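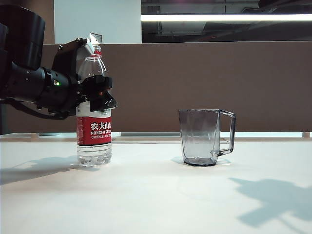
A Nongfu Spring water bottle with a red cap, and a gray-tinted clear mug, on the white tabletop.

Plorkine Drinkware
README and data card

Welcome, and thank you for taking the time to read this before opening the folders. Plorkine Drinkware is a collection of 859 pictures of ordinary things people drink from: bottles, mugs, tumblers, the odd pitcher, and one teapot that Fathima insisted on and that we have all grown fond of. Each picture comes with a short written record of what the things are, what they look like they're made of, what is printed on them, and how they stand on the table.

We put it together at Cinarard as a reference set for people who write about household objects and want their wording to hold up. It has since been used for catalog writing, for a small class on describing glass and plastic, and (to our delight) by somebody building a vocabulary list for language learners. If you have found another use for it, please write and tell us!

What is in the folders

pictures: the pictures themselves, sorted by tabletop color
records: one plain text file per picture, with the same name as the picture
labels: words read off packaging, in the original script
notes: longer remarks, mostly by Takumi Miyazaki, on things that were hard to describe
changes.txt: what we fixed and when

The white tabletop folder is the largest and the one we would start with. White is kind to colored plastic and unkind to clear plastic, and you will see both in the same picture fairly often. A gray-tinted mug is easy enough to make out, and its handle and base give you something to hold on to when you write. A fully clear tumbler on the same white can nearly vanish, and a few of the records in that folder are shorter than we would like for exactly that reason.

What each record says

name: an everyday word, such as bottle, mug, tumbler
material: glass, plastic, metal, ceramic, or unsure
color: body first, then cap or lid
see-through: yes, tinted, or no
contents: what can be seen inside, or "appears empty"
printed words: copied as they stand, never translated in this field
shape notes: ribs, facets, handle, base
standing: upright, on its side, or upside down

A finished record for the bottle at the top of this page looks like so:

name: bottle
material: plastic
color: clear, red cap
see-through: yes
contents: water
printed words: 农夫山泉 / NONGFU SPRING / 饮用天然水
shape notes: ribbed body, molded and ridged base, red and white label around the middle
standing: upright

And the mug beside it:

name: mug
material: plastic
color: gray tint
see-through: tinted
contents: appears empty
printed words: none noted
shape notes: faceted, slightly tapered, large squared handle, base outline eight-sided
standing: upright

You may notice we keep saying "appears empty" and never plain "empty." That was Nimal Sivakumar's rule, and there was some grumbling over it at first. A mug seen from the side or from a little above can hide a spoonful of water very well, especially if the base is thick or dark, so the softer wording stayed. Please keep it if you add records of your own.

A few words on labels

Printed words turned out to be the slowest part of the whole job. Bottles have a way of turning their most useful side to the wall, and a label wrapped around ribs bends the letters in ways that make small type miserable to read. We copied only what could be read in the picture in question. If a line was too small or too far around the curve we left it out, even when we had the very same bottle in the office fridge and could have checked.

Chinese, Japanese, Tamil and Sinhala words are kept in their own scripts. Tahsin Nanayakkara went through the whole labels folder in December and corrected the characters we had mistyped, which was a long evening's work spread over rather more evenings than planned. Where a brand name is given in two scripts, both are recorded, in the order they appear from top to bottom.

Shadows and reflections

Clear things make pale, complicated shadows, and on a white table those shadows can be more noticeable than the thing itself. We don't record shadows as objects, and we don't record reflections as colors. The gray on a mug's wall may be the plastic or may be the room, and telling them apart takes a bit of patience. If you can't decide, look at the handle, where the plastic is often thicker and the tint shows better. If you still can't decide, write "unsure" and move along with a clear conscience.

Known trouble spots

Facets are described unevenly. Earlier records say "paneled" or "cut," later ones say "faceted." We meant to make them match and have only got through part of the folder.

The line between mug and cup wandered for a while. Anything with a handle is now a mug, except in the blue tabletop folder, which still follows the old habit.

The teapot has 4 records, and 2 of them disagree on whether the lid knob is brown or black.

Corrections and thanks

Corrections are always welcome, however small, and Krishnamoorthy Salian reads every one of them. Please send the picture name, the field, and the wording you'd prefer.

Last revised 2021-07-06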